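Site Furnishings and Outdoor Rooms
Handout 4: Reading a walled courtyard

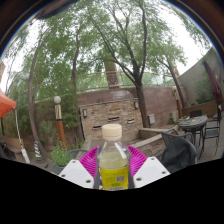
Courtyards are treated in this course as rooms. They have a floor, sides, a partial ceiling and services, and each can be surveyed with the same sheet used for an interior. The difference is that the ceiling grows, the floor drains, and the finish on the walls is exposed on at least one face all year. This handout covers the sides, the ceiling and the fixed items. Floors and drainage are in Handout 5.

Course instructor: Daranee Kaewsai
Field sessions: Ekkachai Somboon
Revised 1 February 2026

1. Terms

Enclosing wall. A wall that sets the limit of the court. It may retain soil, carry a walkway or do neither.

Feature wall. A wall, or a section of one, built in a different material from its surroundings and meant to be looked at. It is usually shorter than the enclosing wall and often stands in front of it.

Slot. A narrow horizontal opening or recess in masonry. The term says nothing about purpose. Do not write "vent", "weep" or "spout" on a survey sheet until you have looked inside it and traced where it leads.

Canopy. The combined spread of the tree crowns over the court, recorded as a share of the floor area.

2. Stone and plaster together

The courtyard used for this unit has a rough wall of stacked flat stones in tan, gray and brown, with a long wall in reddish-brown plaster behind and above it. The pairing is common because the two finishes do different work. Flat stone gives shadow lines at a small scale and hides dirt. Plaster gives a continuous color that reads from a distance but shows every stain, crack and patch.

When you survey a pairing of this kind, record in order:

a) which material stands forward of the other
b) how the joint between them is closed, if it is closed
c) whether the stone is structural or a facing
d) the condition of the plaster within one hand's width of the joint

Item c cannot be settled from the front. Look for an exposed end or top course. If neither can be reached, write "not determined" and move on. Sheets that guess at this item lose the mark even when the guess is right.

Color names should be plain. Use "reddish-brown" or "gray", and attach a swatch number if the client needs one. Trade names for paints change between suppliers and are of little use ten years later.

3. Openings in the face

The stone wall has three narrow horizontal slots, one set higher near the middle and two lower, to the left and right. On the elevation drawing, give each slot its own number and dimension it from a fixed datum. A lamp is not a datum. Neither is the ground line, which moves as mulch and paving are replaced.

For each slot record width, height and depth to first obstruction. Use a steel rule for depth and keep hands out. Wasps and geckos both use openings of this size, and Boonsong Boonchu's notes from the Trerkham survey list 11 occupied cavities in a single garden wall.

4. Fixed electrical items

Two small lamps are mounted on the stone wall, one on the left side and one near the upper right corner. A small gray electrical box is fixed to the plaster beside the base of a tree.

Fixed items are recorded by position, fixing and access:

Position. Height to center and distance from the nearest wall end.
Fixing. Number and type of visible fasteners. Note rust marks below each one.
Access. Whether the cover can be opened fully with the surrounding planting as it stands.

Access is the entry most often left blank. A box beside a trunk may have been easy to reach when it was installed. Trunks thicken and root flares lift, and a cover that swings sideways needs more room than one that lifts off. Students do not open any box. Measure the clearance and leave it shut.

5. Railing

A thin metal railing runs along the top of the plaster wall. Record post spacing, the height of the top rail above the standing surface and the method of attachment. Where posts are set into the coping, check the plaster under each post for staining. Water entering at a post base tends to show lower down the wall, so follow any mark upward before assigning a cause.

6. Trees as ceiling

Crowns in this court meet overhead, with the sky visible between them. The dark-trunked tree just right of center forks into slender branches and should be entered as one tree. Measure trunk girth below the fork, at the standard height used in Handout 2.

Estimate canopy share from the dot grid supplied with the course. The grid has 256 points. Lay it over the plan, count the points that fall under foliage and divide. Repeat on a second copy and report both results - do not average them.

Overcast days are better for this work than sunny ones. Shadows on stacked stone are softer and the plaster color is easier to match.

7. Assignment

Survey one courtyard from the approved list (Lamel, Kongkaew or Tranonville). Submit one plan, one elevation of the principal wall and the completed sheet, 13 pages at most. Ekkachai Duangkaew holds the keys for Kongkaew. Requests for Lamel go to Yaowalak Klinhom. Drawings from the September session may be used for comparison but not traced.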